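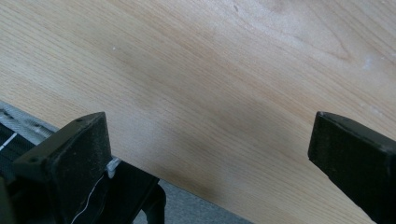 Gosselin Hardwax Finish for Tabletops

Gosselin is a clear, matte hardwax finish for indoor wood furniture. It is made for tabletops, desks, benches and shelves, and it works best on pale woods that turn yellow under ordinary oil. It soaks into the top layer of the wood and leaves a thin coat of wax on the surface. You can feel the grain through it when it has cured.

The finish is sold ready to use. It does not need thinner, hardener or a sealer coat underneath.

What it is for

Use Gosselin on bare or freshly sanded wood. It can go over solid boards or veneer, as long as the veneer is sound and thick enough to take a light sanding. It can also go over an older coat of Gosselin without stripping.

Do not use it over varnish, polyurethane, lacquer or paint. It has to reach the wood, and on a sealed surface it will stay tacky. It is not meant for outdoor furniture, floors, or the inside of a sink cabinet where water may sit.

Pale woods and color

Maple, birch and ash all darken a little when any oil goes on them. Gosselin contains a small amount of white pigment that offsets this. On most maple the result is close to what you see when the wood is bare and dry. Birch tends to come out a shade warmer. Figured areas take up more finish than straight grain and will look slightly deeper in tone, and this is normal.

The pigment settles in the can. Stir from the bottom for a full two minutes before you start and again every time you stop for a break. If you skip this, the first half of the can will go on clear and the second half will go on cloudy.

On walnut, cherry or stained wood the pigment can show as a gray film in the pores. For those, order Gosselin Dark, which has no pigment and is otherwise the same.

Coverage

One 8 oz can covers a small desk or side table with two coats. The larger can is 32 oz and will do a dining table for six with some left for repairs. Open-pored woods such as oak and ash use more on the first coat than maple does.

How to apply

1. Remove any old finish. Sand with 120 grit, then 150, then 180, going with the grain. Stop at 180. Wood sanded finer than this closes up and takes less oil. On veneer, start at 150 and sand by hand.

2. Vacuum the surface and wipe it with a dry, lint-free cloth. Do not use a tack cloth.

3. Stir the can. Pour a small amount onto the wood and spread it with a white nylon pad. Work in sections no wider than you can reach without leaning on the table.

4. Wait 15 minutes. Wipe off everything that has not soaked in, using a clean cotton cloth. Turn the cloth often. The surface should feel almost dry when you finish.

5. Look across the top with a lamp set low at one end. Wet patches show up as shiny spots. Wipe them again.

6. Leave overnight. Rub lightly with a fresh pad, wipe off the dust and put on a second coat the same way. The second coat will use much less than the first.

Coat the underside as well if the top is solid wood. One coat is enough there.

Oily rags can catch fire by themselves. Lay used cloths and pads flat outdoors to dry, or put them in a metal can full of water with a lid. Do not ball them up or leave them in a trash bin.

Drying and first use

The surface can be touched after 12 hours and used with care after three days. Keep water, hot dishes and tablecloths off it for two weeks. In a cold or damp room allow three. Full hardness comes at four weeks at normal room temperature.

A rubber-footed lamp or a vinyl mat can leave a mark during this time. Felt pads are fine.

Care

Wipe with a damp cloth and dry it afterward. A drop of mild dish soap in warm water is enough for grease. Avoid ammonia, bleach, and spray polish with silicone in it. Silicone gets into the pores and stops later coats from bonding.

Water rings usually come out with a white nylon pad and a little fresh finish. Rub with the grain, leave for ten minutes and wipe off. For a deeper scratch, sand the spot with 180 grit first and extend the new coat out to a board joint or a grain line, where the change is harder to see.

A dining table in daily use will want a fresh coat every year or two. A desk can go longer. When water no longer beads on the surface, it is time.

Specifications

Product: Gosselin Hardwax Finish, Natural Pale
Item number: 2677
Sizes: 8 oz, 32 oz
Sheen: matte
Base: linseed and sunflower oils, carnauba wax, white pigment
Application temperature: 60 to 80 F
Shelf life: three years unopened, one year opened
Cleanup: mineral spirits for tools, soap and water for hands

Keep opened cans upside down with the lid tapped tight. A skin on top can be cut out and thrown away, and the finish under it is still good. If the whole can has gone thick like jelly, do not try to thin it.

Shipping

The 32 oz can ships by ground only. We do not ship any oil finish by air, and we cannot send it outside the lower 48 states. Orders placed before noon leave the Skimville warehouse the same day.

Unopened cans can be returned within 60 days. We can't take back opened ones, so if you are unsure about color, order the sample packet. It has enough for two coats on a test board the size of a paperback.

Customer notes

"Used this on a maple kitchen table that had been under polyurethane. Stripping took a whole weekend, the finish took an hour per coat. Color is very close to bare wood. I should have stirred more, there is one end that looks a bit milky if you know where to look." Brock Marchand

"Good on birch. Smell is stronger than I expected and lasted four days with the windows open." Sofia Balaskas

"Went over the old coat on my desk with no sanding apart from the pad. No complaints. The lid on the small can is hard to get off without bending it." Normand MacDonald

Reply from the shop: the lids on the small cans changed in August 2024. The new ones have a wider lip and open with a flat screwdriver.

"Does it need a third coat? I did two on ash and the pores still look dry." Bontu Wolde

Reply from the shop: on ash a third coat is fine. Put it on thin and wipe it after ten minutes.

156 shares
8 comments

Related items

Gosselin Dark Hardwax Finish
Gosselin Sample Packet, Natural Pale
Nusix White Nylon Pads, pack of 10
Nusix Lint-Free Cotton Cloths, box of 200
Stiltoneck Raised Finishing Stands, set of 4
Felt Furniture Pads, assorted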